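Trornel Flash Fiction Rounds: Frequently Asked Questions

What is a round?
A round is a reading period for very short horror and dark fantasy, built on one written or visual prompt. Trornel runs one in May and one in the fall. Accepted stories are published together on the site in the order they were accepted.

How long may a story be?
The limit is 520 words, title excluded. The minimum is 300. Counts are taken from the submission form. Hyphenated words count as one. Stories over the limit are returned unread and may be cut and sent again while the round is open.
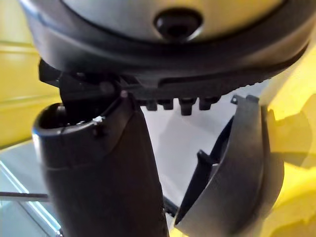 What counts as using the prompt?
A story must depend on the prompt in some way a reader could point to. Naming it once in the last line is not enough. For a visual prompt, one detail will do: four short black pegs in a row, the third slightly longer than the others, could be teeth, candles, or the fingers of something under a floor. The detail may be changed in size, age, or material. Genre is not flexible, and stories with no element of dread are declined.

May I send more than one story?
Two per round, in separate forms. Poems are read under the same limits. Linked stories must each stand alone.

Do you accept reprints?
No. A story posted on a public blog counts as published. A story shared in a closed critique group does not.

How are stories read?
Author names are removed before reading. Each story gets two readers, and a third if they disagree. The Plakonis list, used for longer work, has separate readers and a limit of 2292 words. 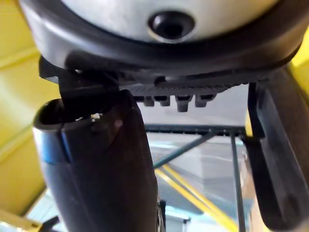

Trinh Từ wrote to us that the old rule on endings was unclear, and that a twist should not be treated as a fault if the first paragraph has prepared it. The rule now reads: "Endings must follow from the text." Twists are allowed. Dream endings are still declined.

What file format do you need?
None. Paste plain text into the form. Mark italics with underscores. Scene breaks take a single # on its own line.

When does a round close?
At 11:00 p.m. Eastern on the last day shown on the form. The form locks by itself.

Who keeps the rights?
The author. Trornel takes first electronic rights and asks for 90 days before the story appears elsewhere.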